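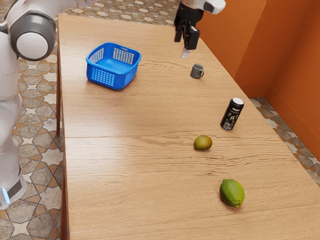
图6-1 仿真厨房里的长桌收拾任务

第六章 机器能替我们收拾桌子了吗

每年讲到这一章,总有学生问我同一个问题:老师,到底什么时候能买到一台会做家务的机器人?我一般先反问他,你说的家务具体是哪一件。他想一想,多半会说洗碗、叠衣服,或者干脆说"就是把家里弄干净"。最后这个答案最难办,我们这一章基本上就是在跟它较劲。

先把话说在前面,免得你翻到章末才失望。到我写这一版的2023年10月为止,我的看法是:在布置好的环境里,做讲清楚了的一件小事,机器已经做得像模像样;搬进一户普通人家,让它从早饭后一直忙到晚饭前,还差得远。中间这一大段距离由什么组成,哪些部分正在变短,哪些部分几乎没动,是你读完这一章应该能自己说出来的东西。

我打算从一件最不起眼的家务讲起:桌上有几样东西,把水果放进篮子里,别的不要碰。

听着简单吧?我第一次给学生布置这个题目的时候也这么觉得。我甚至有点不好意思,怕他们嫌太小儿科。结果第一组来交作业,机械臂稳稳当当地伸过去,夹住杯子,放进了篮子。程序没有报错,轨迹也很漂亮,就是东西拿错了。全班笑成一团,我在边上一边笑一边想,得,这一章的开头有了。

你回头想想自己是怎么做这件事的。你走到桌边,扫一眼,手就伸出去了,整个过程快得你根本来不及给它分步骤。可是要让机器做,就得有人替它把步骤拆开。粗略地拆,至少有这么几件事要解决:桌上有什么,哪个算水果,它在什么位置,手从哪个方向下去,夹多紧,抬多高,怎么走到篮子上方,什么时候松手,松手之后怎么知道放进去了。每一件都能写一章,后面也确实各写了一节。

6.1 看见和认得是两回事

我们从"哪个算水果"开始。请你先看一眼下面这个芒果。 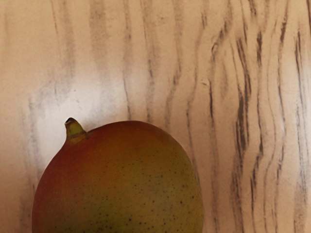

图源:Soylu 仿真素材库,授权本教材使用

颜色从红到橙再到黄绿,连成一片,找不到一条清楚的分界线。如果你的识别程序是我二十来岁时写的那种,靠颜色阈值把东西从背景里抠出来,那么阈值定在红色,它会丢掉绿的那一大半;定在绿色,又会丢掉红的。你要是把范围放宽,连木头的暖色纹理也可能一起被抠进来。我当年就吃过这个亏,调了一个星期的参数,换了一盏灯,全部重来。

现在大家普遍用学习的办法,让模型看大量的样本,颜色、轮廓、纹理一起考虑,效果比我那时候强太多了。但你别急着高兴。模型认得的是它见过的那些样子。Hacer Şimşekoğlu 在 Pestamton 实验室带学生做过一个我很喜欢的小练习:训练的时候,芒果总是整个露出来;测试的时候,把相机凑近,只让它看到上半截。同一个芒果,同一张桌子,识别的结果就开始摇摆,有时候说是苹果,有时候干脆什么也不说。人当然不会上这个当,看见一个果柄,看见一段弧线,后面那半截我们自己就补上了。

(这个练习放在章末习题的第一题,我建议你先做了再往下读,当然我知道你不会。)

还有一类麻烦来自词语本身。青柠算不算水果?植物学家会说算,你妈妈可能会说那是调味的,跟辣椒放一块儿。桌上摆着一个芒果和一个青柠,你对机器说"把水果收起来",它该收一个还是2个?我在课堂上做过表决,每年结果都不一样,争得最凶的那一年差点耽误了下课。所以你看,指令不清楚的时候,再好的视觉系统也救不了你。家里的活儿几乎全是这种不清楚的指令:把那个拿过来,收拾一下,差不多就行。

6.2 手伸下去之后

好,假设认对了,位置也有了,接下来是抓。

两指夹爪是最常见的末端执行器,便宜,结实,控制也直接。它的毛病同样直接:只有两个接触面。圆的东西夹偏了会滚,软的东西夹重了会伤,光滑的东西抬起来会慢慢转。水果把这几条几乎占全了。Ohemaa Agbenyega 以前在 Enon 的分拣线上做过调试,她跟我讲,最让她头疼的从来都是那些"差一点点"的抓取,爪子闭合了,东西也离开了台面,走到半路一歪,掉了。要是一开始就没抓着,程序很容易发现,重来一次就好;半路掉的,东西滚到哪儿去了都不知道。

下手的方向也有讲究。从正上方往下抓最省心,旁边的东西碰不着。可是篮子有边,杯子有把手,高一点的罐子挡在路上的时候,手臂的肘部可能先撞上去。初学者写路径规划,眼睛往往只盯着夹爪,忘了后面还拖着好长一条胳膊。我批作业的时候看到过各种各样的"肘击",被打翻的最多的就是罐子。
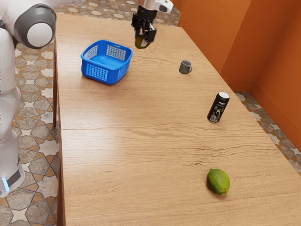 东西夹住了,离开了台面,也只能算走了半程。抬得太低,横着移过去会蹭到篮子的边沿;抬得太高,松手的时候摔得重,真水果就磕出印子了。另外,放的时候你得决定,是到了篮子上方就松开,还是一直送到底再松开。前一种快,后一种稳,夹爪自己却要伸进篮子里,出来的时候还可能把篮子带走。我见过一段演示视频,前面都很顺,最后机械臂提着整个篮子优雅地回到了原位。做演示的同学说那叫附加功能。

我习惯让学生在动手之前先写一张纸,把"完成"这两个字说清楚。水果碰到篮底算不算?搭在篮边上算不算?其他东西被碰歪了扣不扣分?写的时候大家都嫌烦,等到两个组的成绩要放在一起比了,就知道这张纸值钱了。

6.3 为什么先在仿真里做

本章的插图都来自仿真环境,读者里要是有人眼尖,看出光影太干净、水果太完美,那你看得没错。

用仿真的理由很实在。真机一晚上能跑的次数有限,还得有人守着,水果夹几十次就烂了。仿真里可以让同一张桌子反复重置,杯子挪一挪,灯光换一换,接着再来。我们课程组为这一章准备的练习库一共有3,000个桌面布局,你在自己的笔记本上就能跑,不需要申请机器时间。我自己拿一个基线程序把整个库过了一遍,从头到尾没出岔子的有978个。你看到这个数字先别笑它低,等你写完自己的第一版再来比。

也请你别把仿真里的成绩直接搬到厨房里去。仿真里的芒果重量是填进去的,表皮的摩擦也是填进去的,填得不准,夹爪学到的力气就不准。真桌子上会有一点糖水,有一张没收走的收据,有一只猫。Dorketti 的工程师给我们做讲座时,把同一套程序在仿真和样板间里各跑了一遍,样板间那一遍大约花了60分钟,大部分时间都在等它想明白一条毛巾是什么。

讲到这里,车间里工作的读者可能要不服气:我们厂里的机械臂干了多少年了,抓得又快又准。确实如此,而且我很愿意拿它来对照。车间之所以行,很大程度上靠的是把不确定的东西提前拿走:零件一个样,来的位置一个样,灯光固定,人站在围栏外面。家里没有人会为了机器人把早餐摆成固定的阵型。所以读后面几节的时候,我希望你手边一直放着一个问题:眼前这个方法,是让机器变得更能应付变化,还是悄悄把变化去掉了?两种做法都有用处,工程上常常混着用,但写报告的时候要分得清。

开始6.4节之前,请把练习库下载好,打开编号最小的那个布局,用键盘遥控夹爪,亲手把一个水果送进篮子。不许用自动模式。我九月份备课时又试了一遍,头一回还是碰倒了罐子。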